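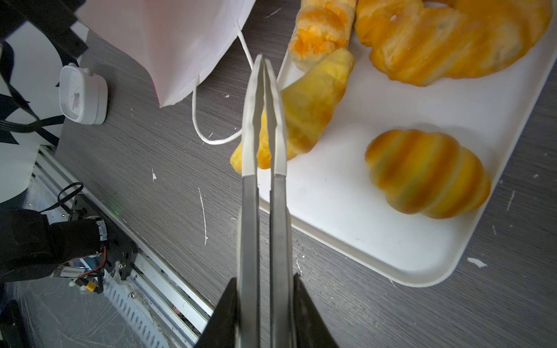
Section 4 covers splitting crushed rock with the Grarnlow rotary divider before assay. Crush the whole sample first and let it cool to room temperature. You will need a catch tray for the reject. A white rectangular plastic tray with rounded corners, the same shape as the one under the croissant, is easier to brush clean than one with square corners. Keep assay trays and food trays separate.

CAUTION: Unplug the divider before reaching into the hopper.

1. Set the divider on a level bench and lock both front feet.
2. Fit the Elent feed cone and turn it until the pin drops.
3. Weigh the crushed sample and write the weight on the Wurka sheet. The hopper takes up to 800 g. 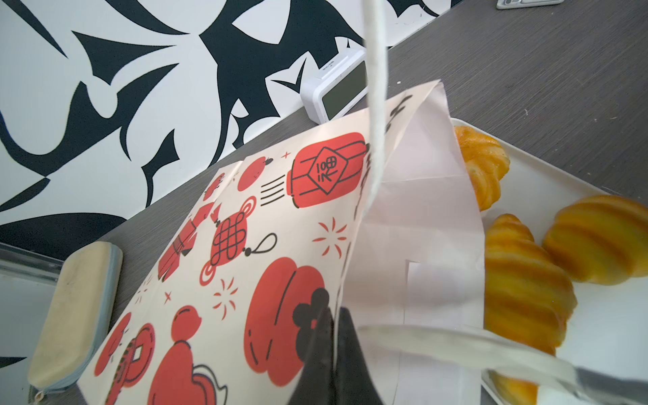 4. Close the hopper gate and pour the sample in slowly. If it mounds, tap the side of the hopper — do not stir it.
5. Set the dial to 20 and start the motor. Wait for a steady speed before opening the gate.
6. Let the motor run until the chute is clear, then switch off.

NOTE: Material with more than a trace of clay may stick in the chute. Dry it again and start over from step 3.
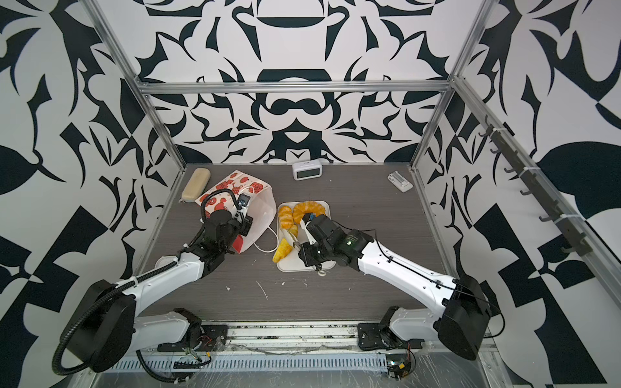 Can I split the same sample twice?
Two passes are fine, provided you brush out the cups in between and enter both weights on the sheet.

7. Empty one cup into a labeled sample bag and fold the top over twice.
8. Tip the remaining cups into the catch tray and store the reject until results are back.
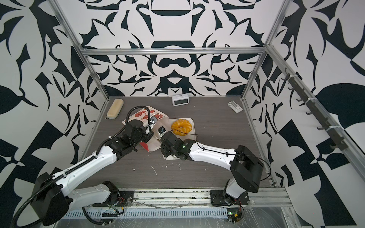 Figure 4. Paper bag on its side, opening toward the tray.

9. Brush the cone, cups and chute. Replace the drive belt every 96 hours of running time (Kiiskinen part 3181).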